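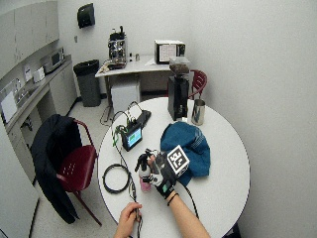
Hevier_Pete
Has anyone found a decent way of storing cables in a small flat? I moved in May and I still have two boxes of them in the hall cupboard. At the moment I wind each one into a loose loop, like the black one on the left of the table, and put them in a drawer. They don't stay like that. By the time I want one it has got hold of three others. I counted last night and there are 26, and I could name what 16 of them are for.

marshlark
Throw out the ten you can't name. You won't miss them.

Osian Ellis
I wouldn't do that yet. I threw out a lead I couldn't place and it was the charger for the bathroom scales. Put them in a bag with the month on it and leave it a year.

marshlark
A year is how you end up with two boxes in the hall cupboard.

tinlid44
Freezer bags, one cable each, with the name on in marker pen. Stand them up in a shoebox like files. Mine has been fine through 2 house moves.

Hevier_Pete
Do the long ones fit? I've got an extension lead that must be roughly 4 metres.

tinlid44
No, that goes on a hook. Anything with a mains plug goes on a hook here.

quarrybank
Toilet roll tubes do the same job as bags and cost nothing. Write on the tube.

tinlid44
Tried it. They squash, and the thin cables slide out of the end.

quarrybank
Mine don't squash. Depends what you put on top of them I suppose.

Osian Ellis
Whichever you use, don't wind them round your hand and elbow. It puts a twist in every turn and that's why they spring open. Turn one loop over, the next loop under, then a strip of velcro. It takes a few goes to get used to.

marshlark
Over-under is for long stage cables. On a phone lead it makes no difference at all.

Osian Ellis
It does on anything over a metre. I do it with all of mine.

Hevier_Pete
Thanks all. Going with freezer bags and a couple of hooks inside the cupboard door. The ten mystery ones are in a carrier bag for now. One of them might be for the old printer, so I'll check that before anything goes to the tip.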